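We use cookies to improve your experience. By continuing you agree to our Cookie Policy. Accept | Manage

1/ Budget week at Kistwood, so of course I'm up late with a spreadsheet. Thread on what we're spending to teach a robot to handle little boxes!

2/ The question for this round: one more pair of hand-held grippers, or save up for a second arm?

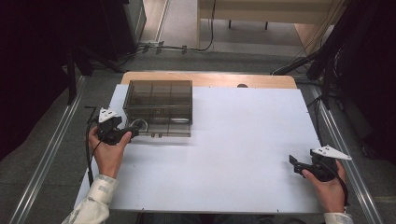
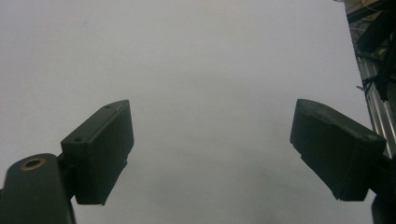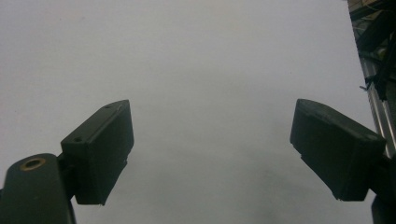 Parkenora
Lab buyer and part-time solderer, Kistwood

3/ My cap is $2000 until August. The quote from Forkbridge for a pair came in at $1451, and shipping is another $153 (ouch). That's before I've bought one single spare cable.

4/ Finger pads are the thing I always forget to budget for. They're small, they're cheap, and then you need them on a Friday and there are none in the drawer. Two spare sets go on the list this time.

5/ Phetsri has a nicer gripper — lighter handle too — but the lead time is awful and I'd have to redo all our mounts. Pass for now.

6/ The arm can wait. I'd much sooner have more people recording than a fancy arm sitting there with nothing to learn from.

7/ If you've bought from either shop, tell me how the cables held up? I'm placing the order Friday morning.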